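Katell 25 moves bimanual planning into one solver

Release 25 of Katell, the motion planning library maintained at Dakumance, is now on the main branch. The biggest change is to two-arm planning. Until now Katell planned each arm on its own and then ran a timing pass to keep the two paths from meeting. Both arms now go into a single optimization, with the held objects included as part of the collision model from the first iteration.

The old method was fast, and for arms working at opposite ends of a bench it was fine. It struggled when the grippers had to come toward each other. The timing pass could slow one arm or hold it back, but it couldn't change the shape of a path, so a pair of perfectly good single-arm plans would often be rejected together. Users reported this mostly with handovers and with any task where two items are brought to the centre of a table.
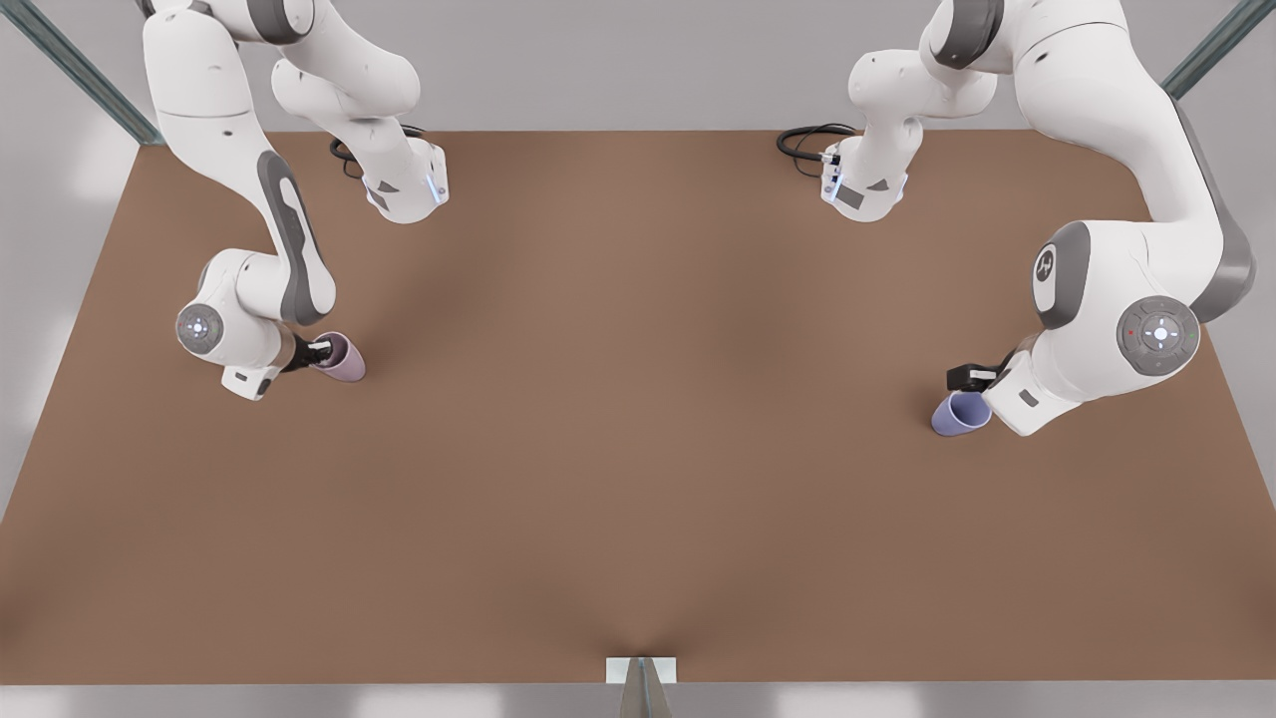 SIMULATION AND PLANNING

The cup task in the Skesden simulator is now the default regression test for two-arm work. Each arm holds one cup, lavender on one side of the table and periwinkle blue on the other, with open tabletop between them. The planner is asked to bring the cups to a set of target poses in that gap while keeping a minimum clearance between grippers, cups and table. The tabletop is left clear of other objects so that a failure can be traced to the arms or to what they are holding.

The test set has 3483 start and goal pairs. The previous release failed to return a plan on 1697 of them. With the joint solver that number is down to 61, and most of what remains involves goals where an elbow is close to its joint limit. We have left those cases in. A few may have no solution at all, and we would like the planner to report that quickly instead of running to its time limit.

Planning time has gone up for simple motions. If your arms never share a work area, you can keep the earlier behaviour by setting the coupling option to "independent" in the planner config. It will be supported through the next two releases.

Held objects

Attaching an object to a gripper used to swap its mesh for a bounding box. That made a cup wider than it is and filled in the opening, which ruled out plans that passed close to the rim. Release 25 uses a convex decomposition when one is supplied and falls back to the box when it isn't. The decomposition is cached the first time a mesh is loaded, so expect a delay on the first run and none afterward.

Grasp offset is now read from the simulator state at the moment of attachment. Previously it came from the grasp file, and a cup that had tilted between the fingers was still planned for as if it were upright. If you have scripts that correct for this by hand, take the correction out before you upgrade or it will be applied twice.

Perception

The Olatunji pose estimator can now publish directly to the planner's scene monitor. Poses carry a covariance, and the planner pads each object according to it. Padding is capped at a value you choose. The default cap suits tabletop items and will be too small for anything mounted on a moving base.

There is one known problem. When two objects have the same shape, the estimator will sometimes exchange their identities after an occlusion. Turning on the colour term fixes most of these, provided the objects differ enough in colour for it to work with. A proper tracker is planned for later in the year.

Tooling

The trajectory viewer has a new side-by-side mode that plots joint velocities for both arms on a shared time axis. Clicking on a point moves the simulated robot to that pose and lists the closest pair of bodies with the distance between them. Logs from earlier releases will open, but the distance list stays blank for them.

Configuration files need one edit. The "arms" block now takes a list, and the old left and right keys produce a warning. They will become an error in July. A conversion script is in the tools folder and writes its output to a new file, leaving the original as it was.

Bug reports go to the Katell issue tracker as usual. Please attach the planner log and the scene file, and note which coupling setting you were using.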